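September, evening

Up at six. Cold enough for the heater but I left it off and put a jumper on over the pyjamas. Porridge, then out to look at the front of the house while the light was flat, as the woman at the paint counter in Mundcombe told me to do. She said you can't judge a colour in full sun. I stood on the footpath with my tea until the bin truck came and I had to move.

The test patches have been up for two weeks now. Four on the weatherboards beside the front door and one down low near the tap. The Disden cream has gone yellower than it was on the card. The grey looks blue in the morning and brown by tea time. I still like the one near the tap best, which is a pity as it was the leftover half tin from the laundry and the shop has no record of it.

Spent the morning scraping. I did the boards under the lounge room window and got as far as the downpipe. The old paint comes away in long strips on the top boards, where the weather gets it, and hardly at all down near the stumps. Under the cream there is a pale pink, and under that something close to the colour of mustard. Number 46 across the road was pink when we first came here, so perhaps there was a run of it in the street once. I kept a flake with all the layers showing and put it in the jar with the spare fuses.

Found soft timber at the end of one board. Pushed the screwdriver in and it went to the handle. I had been hoping to get through this wall without any of that. Rang the timber yard at Skotesden and they have the profile, but only in long lengths, and delivery is extra. I said I would think about it, then rang back after lunch and ordered it. It comes on the morning run, any time from seven, so I will need to have the car off the drive.

Lunch was the end of the pea soup with toast. Read the paper on the back step with my boots off. The magpies are swooping at the corner near the school again and someone has tied a sign to the pole, as they do every spring. I go the long way round past the oval until November.

After lunch I went through the colours for the trim. I have been putting this off. The fascia and gutters will be dark whatever happens, the window frames white, and it is only the door I can't settle. 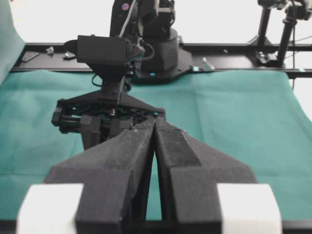 Black, white and a lot of green.

Green for the door was my first thought back in winter and I have come back to it. The chart from Urrego has 14 greens on the one fold and most of them look the same to me. I crossed off anything with grey in it. That left a bottle green and one that is closer to a gum leaf. My sister had a bottle green door for years and it showed every fingerprint, but she had small children then and I don't. The gum leaf one would go with the hedge, if the hedge lives. It was knocked about by the frost and I haven't made up my mind whether to cut it back hard or leave it alone.

Walked down to the post office before it shut, to send off the rates and pick up a parcel for next door. It was light but awkward. They weren't home, so it is sitting on our hall table. Bought milk and a bag of mandarins, probably the last decent ones for the season. Two were soft when I got them home and went straight in the compost.

Did another hour of scraping once the sun was off the wall. My right wrist is sore and I have been swapping hands, which is slow and makes a mess of the edges. The good scraper needs a new blade. I thought I had a packet in the shed but it was the blades for the old one, and they don't fit. I also can't find the dust mask with the clip. I used the other one and it fogs my glasses.

Swept up and bagged the flakes. Moved the ladder inside in case of wind. The forecast says a change overnight and possibly showers, in which case there will be no sanding tomorrow, and I will do the inside of the sash windows instead and see about the broken cord in the spare room.

Chops and beans for tea. Watched the second half of the program about canals and fell asleep before the end of it.

To do: scraper blades, putty, ring about the ladder hire, move car before seven, parcel next door.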